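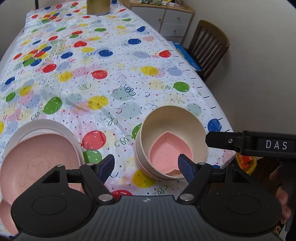 Balloon-print tablecloth, bright as ever.

Review: Larkach grant tracking software for small venues
By Saskia Tapsell
Wednesday, February 23, 2022

I run the books for a small party and event hall, and I've had Larkach open on my desk for 3 months now. I love it! If you've ever applied for a relief grant or a city loan and then had to prove where every dollar went, you know the folder of receipts I used to keep (two folders, and a shoebox).

Larkach ties each expense to the grant line it belongs to. I loaded 1088 transactions from our old spreadsheet and it flagged 41 with no category – most were payroll entries I'd split badly myself. Fixing them took an afternoon. The deadline calendar is great too, and the appeal log keeps letters, dates and phone notes on one page, so I can pull up the whole history while I'm on hold.

A few gripes. The export to Movitz drops the memo field, and the phone app is slow with big PDFs. Brendan Mulcahy on their support desk answered me the same day about the export and says a fix is planned for March.

I'd buy it again tomorrow. Get the yearly plan – the monthly one leaves out the appeal log.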